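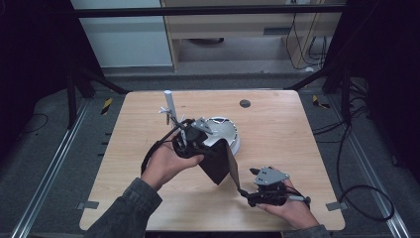 Trolton Mending Library: your questions, answered

Who can join?

Anyone who lives, works or studies in Trolton or Stillimden. We ask for one proof of address. A library card will do, and so will a parking fine.

What does it cost?

Membership is £31 a year, or nothing at all if you get help with your rent or council tax. It covers borrowing from the tool shelves, use of the big table and one alteration class a term. Thread is extra once you get past the first reel. Zips are always extra. Zips cost what they cost and we're as upset as you are.

What can I borrow?

Sewing machines, overlockers, irons, dress forms, darning mushrooms, pinking shears and a steam press that needs two people and a clear conscience to lift. There are 519 items in the catalogue. The fabric scissors go out only to members who have signed the sheet promising not to cut paper with them. We can tell.

How long can I keep things?

Three weeks, renewable once by phone or at the desk. If someone else is waiting, we'll ring you. If you don't answer, we'll ring again, in a slightly different tone.

Do you do the mending for me?

No. We sit near you while you do it. If you'd like to hand over a coat and collect it finished, the dry cleaner on Frandsen Street takes in alterations and is very good with linings.

I've never sewn anything. Will I be the worst there?

Possibly, for an evening. The beginners' session starts with buttons and moves on to hems in the second week. Bring something you don't love.

Which fabrics should a beginner avoid?

Velvet, anything stretchy, anything see-through, and whatever your aunt brought back from holiday in 1994. Start with plain cotton. Denim is fine for patches, but change the needle first - a size 100 jeans needle, not the one that came in the machine.

Why do my trousers keep going at the same place?

Usually the inside thigh, usually from rubbing. Patch from the inside before the hole appears, while the cloth is thin but still cloth. Cut the patch larger than you think, round off the corners and stitch past the worn part on every side. A patch sewn to threadbare fabric just gives you a hole with a frame round it.

Can I bring curtains?

Yes, if they're washed. Full-length pairs need the big table, so book it. Two sets of curtains at once has been tried.

Do you take donations?

Fabric over a metre, working machines, buttons in any state of confusion. We can't take duvets, foam or half-finished jumpers. We have 2,006 buttons in the good drawers and would prefer the next tin to be sorted by colour.

My borrowed machine has jammed. What now?

Turn it off, take the top thread out and rethread it with the foot up. That cures most of them. If it doesn't, bring it back as it is. Please don't oil it with anything from the kitchen.

Where are you?

Upstairs at Fovar House, Trolton, above the bike shop. There's a lift round the back - press the bell and wait, then press it again.

Page last updated 17 August 2024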